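Orard Table Mat, large, green: three months on a packing bench

I bought the Orard mat in November after Eoin Rafferty told me it would be the last bench covering I ever paid for. Eoin says that sort of thing a lot. He said it about the Dow tape gun too, and that went in the trash before spring.

The pitch goes like this. You roll the mat out over a worn bench, it lies flat by itself, it grips what you put on it, and it wipes clean with water. The box says it is good for 2000 wipes. I'd like to know who did the wiping.

Mine did not lie flat by itself. It came rolled tight around a tube, and the two short ends curled up for five days with paint cans sitting on them. The instructions suggest "gentle warmth." I tried a hair dryer, which did very little, and then a sunny floor, which worked better than anything the company recommends. The smell went away on roughly the same schedule. If you pack anything that people will eat or put on their skin, air it out first.

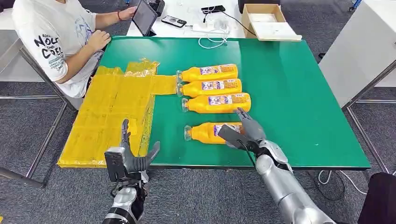

Grip is the claim I cared about, and the one I trust least. On a clean mat, cardboard and cloth stay where you leave them. Smooth plastic is another story. Bottles are what I'd test any bench top with, and I mean lying down, the way they end up when you're in a hurry: three orange-yellow ones tight together and a fourth off by itself nearer the front edge, on a plain green top like that one. On the Orard, a stray like the fourth will roll if you bump the bench. It rolls a little slower than on bare wood, I'll give them that. The word "grip" is still doing a lot of work on that box.

Cleaning is fine with caveats. Water takes off dust and most tape glue. Marker does not come off, whatever the leaflet says, and neither does the gray scuff you get from dragging a full carton. I tried the Nilto spray that Orard sells next to it and got the same result as dish soap.

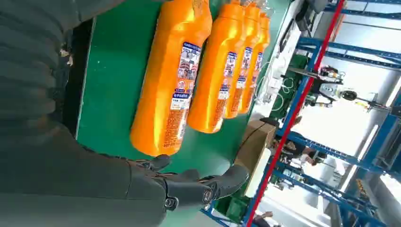 As for cutting on it, don't. The leaflet calls the surface "knife friendly," and after one careless pass with a box cutter I had a groove as long as my hand. The groove collects grit, and the grit scratches whatever you slide across it. I now cut on a scrap of board laid on top, so I am protecting the thing I bought to protect the bench.

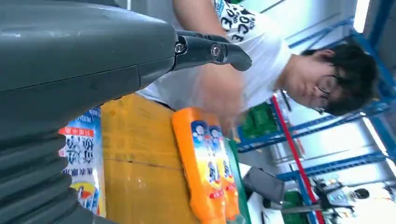

The color I have no complaint about. Green is easy on the eyes under strong lights, and small white parts show up well. The cheaper Tolgate mat comes only in black, and I lost 19 screws on that one before I gave up and sold it. The Tolgate did lie flat on the first day, though, and its edges never curled.

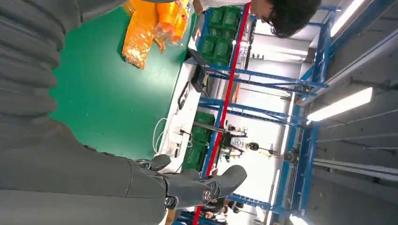 Orange bags on a green work table.

Would I buy it again? At full price, no. On sale, for a bench where you pack and sort but never cut, maybe. I'd give it three out of five, and one of those is for the color. Eoin has already moved on to rubber tiles.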